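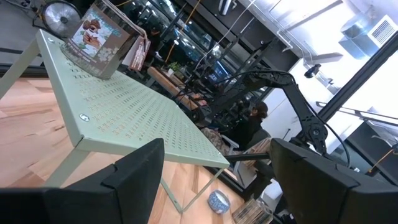 Trenorier Outdoor Furniture Survey
Data card, second release

Summary
The Trenorier survey records the condition of public outdoor seating and tables in three towns: Mutau, Ponce and Baler. It contains 3,163 records, each covering one item at one visit. The survey is intended for town planners, parks departments and students of public space.

Contents
records.csv – one row per visit, with item type, main material, surface finish, shade and condition grade
sites.csv – one row per park, square or waterfront, with the town and the type of ground
grades.txt – the wording of the five condition grades, as given to surveyors

Collection
Surveyors worked on foot between March and June. Each site was visited once in the morning and, where access allowed, again after 4 p.m. Items inside private cafes and schools were left out. Site files are limited to 50 items; larger sites are divided into numbered sections.

Known limits
Baler is underrepresented, as two waterfront sites were closed for repaving. Painted and powder-coated metal were not separated in the first release and remain combined under "coated metal." Grades 2 and 3 were applied unevenly in Ponce – users should merge them when comparing towns.

Use and citation
The files may be used and shared with credit to the Trenorier survey. Corrections should quote the record number and the release.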